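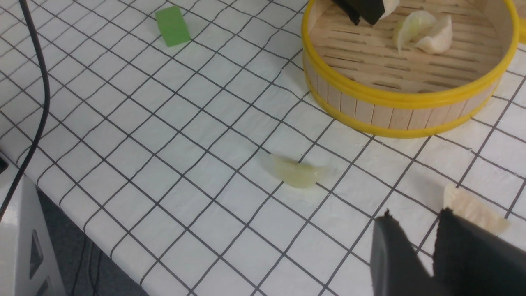 dumplingline_16

Posted 21/03/2021

So we've had the arms on the packing side at Ustetti since I came back from leave and I want to hear from other people in food plants. Ours do the dumplings into the bamboo steamers, the pleated ones and the see-through crescent ones. I used to do that by hand all shift and now I mostly stand between 2 stations and pick up whatever gets left on the table. My wrists feel great! My brain, less so. Anyone else?

foldandcrimp

We got ours from Gondeck and I'd never go back. I was doing almost 1601 pieces a shift and sleeping in a brace. Boring beats sore.

Arroyo_nights

Easy to say if they kept you on. Our place in Drernport moved half the packing table to cleaning and cleaning pays less. Same badge, same hours, smaller check. Ask what your job title is going to be in April, and get it in writing.

foldandcrimp

Fair, but that's your management, the arm didn't set your pay.

Arroyo_nights

The arm is what they pointed at when they did it, so I'm not splitting hairs.

dumplingline_16

Title hasn't changed yet, I'll ask. What bugs me more is the talking. We had a whole crew around one table and you knew everybody's business by lunch. Now it's me and the hum (and the radio, if the lead's in a good mood).

steamroom2352

How does it do with the see-through skins? Ours tears them if the grip is set even a little tight, and then I'm the one getting asked about waste.

dumplingline_16

Depends on the batch. Softer dough, I ask for a lighter grip and slow the whole thing down. They do listen to me on that, I'll give them that much.

steamroom2352

Then ask for the training on it while they're listening. I did and it came with a raise, a small one, but I took it.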